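I've been meaning to write this up since January, so settle in, it may run to a few posts. We finally switched our whole house over to cloth napkins and cloth towels and I have a lot of feelings about laundry now!

1/ We started with 23 napkins from Taltilex, the plain oatmeal ones, and a stack of their kitchen towels. They were stiff as cardboard out of the package. Give them five washes before you make up your mind – mine went from scratchy to lovely somewhere in there.

2/ Skip the fabric softener on anything you want to soak up a spill. I used Fluniven for years (I do love the smell, I won't pretend I don't) and my towels just pushed the water around the counter. A plain wash and half a cup of white vinegar brought almost all of them back.

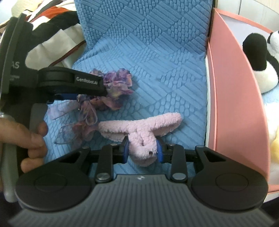 Home & Laundry

3/ Looped fabrics like terry need a little more kindness. Low heat, lots of room in the dryer, and please keep them away from zippers! One pulled loop can turn into a long sad string. If you find one, snip it with small scissors and don't tug, however tempting it is.

4/ Several of you asked about soft toys. I put ours in an old pillowcase with a knot in the top, cold water, gentle cycle, and then they sit on a towel by the window overnight. Check the eyes are on tight first, and give the ears and necks a good squeeze when they come out, the water hides in there.

5/ Stains! Tomato came out with dish soap and sunshine. Turmeric is still with us, and I've decided those are the curry napkins – every house should have some.

Tell me what you do about wrinkles, I'm down to folding them warm and sitting on the pile.

Recent posts
The Matei drying rack, 35 weeks in
51 uses for a worn-out pillowcase
Prurosard soap flakes: worth the money?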